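Umora Low Chest, Twelve Drawer

Item 354
Made by Cuvmont, sold through our Ditdale store and online

The Umora is a long, low chest for bedrooms, hallways and dining rooms. It stores clothing, table linens, craft supplies or paperwork. All twelve drawers open fully and have a stop at the back. To take a drawer out, lift the front slightly and pull.

Delivery is to the room of your choice. The chest comes in one piece, so measure doors, stair turns and elevator openings before you order. Two people are needed to move it. Empty the drawers first and lift from the body, never from the top. 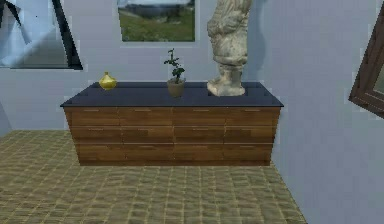
Yayra Tsikata wrote in to say that the drawers ran stiff for the first 6 weeks and then loosened up after a rub of candle wax along the runners. She keeps yarn in the lower ones and would buy it again, but wishes drawer dividers came with it.

Dividers are sold separately in packs of 2. They fit any drawer in the Umora and can be trimmed with a craft knife.

Care
Dust with a dry cloth. Wipe up spills right away. Do not use spray polish or anything with ammonia. Keep the chest away from radiators and direct sun.

Load
The top holds roughly 200 pounds when the weight is spread out. Use the wall strap supplied in homes with small children.

Also in this range: Sorensen bedside table, Sorensen tall chest.

Returns are accepted on unused items in the original packing. For parts and repairs, ask for Fuseini Boateng at the Ditdale service desk and have your item number ready.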